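Pre-purchase inspection checklist, hand-held grippers
Skomthorpe site, June

1. Jaw pivots – screws seated, no side play. PASS
2. Finger pads – texture intact, no lifting at edges. PASS
3. Indicator lights on at power-up. PASS
4. Cable strain relief. HOLD, see comments

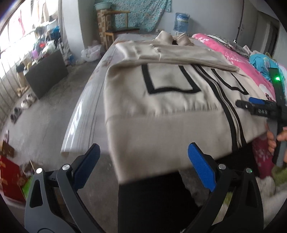

Comments: Budget line covers 4 grippers at 833 each, Plerska quote, spare pads excluded. Engelbrecht came in lower but charges 68 per pad set. Pads are the wear item and should be priced before the order is placed. Garments with a zipper and a ribbed waistband, such as the beige hooded sweatshirt, go on the wear test list with the plain cotton. Blue textured pads to be stocked in one size only.

Item 4 stays open until Kultow sends the revised drawing. Do not release the purchase order on a verbal OK.

Reinspect at 1,973 cycles – log pad condition, pivot torque and light function on the same sheet.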